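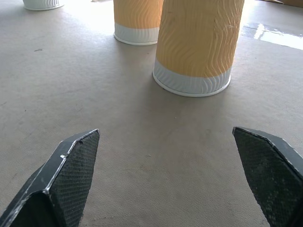
About Flovovon

Flovovon sells paper cups. We have sold paper cups for 18 years, and before that we sold napkins, badly.

The company began in the back of the Bhardwaj bakery in Tosden, where Jamila Debnath was pouring coffee into thin white cups and then putting each one inside a second thin white cup so customers could hold it. She did the math on what that cost and was in a poor mood for most of May. The first ripple-wall samples came in that summer. They were an alarming shade of green and they leaked, but you could hold one.

We got better at it. Ripple wall is still most of what we do: a plain inner cup with a wavy outer layer that keeps a bit of air between the coffee and your fingers. The orange with the white band is our house color. It was picked by vote, and the losing side (gray) still brings it up at lunch.

There are 20 of us now, in a warehouse on the Devton side of the river with good parking and one window. We supply cafes, school concession stands, church halls and a bowling alley that goes through more 12-ounce cups than seems possible. The minimum order is one case. If you want your name printed on the cups, it's 30 cases, and please check the spelling -- we once delivered a full run to a "Coffe House," and they have kept the name.

Samples are free and come with lids. Call before noon if you want Jamila, who answers the phone herself and will ask what you're paying now.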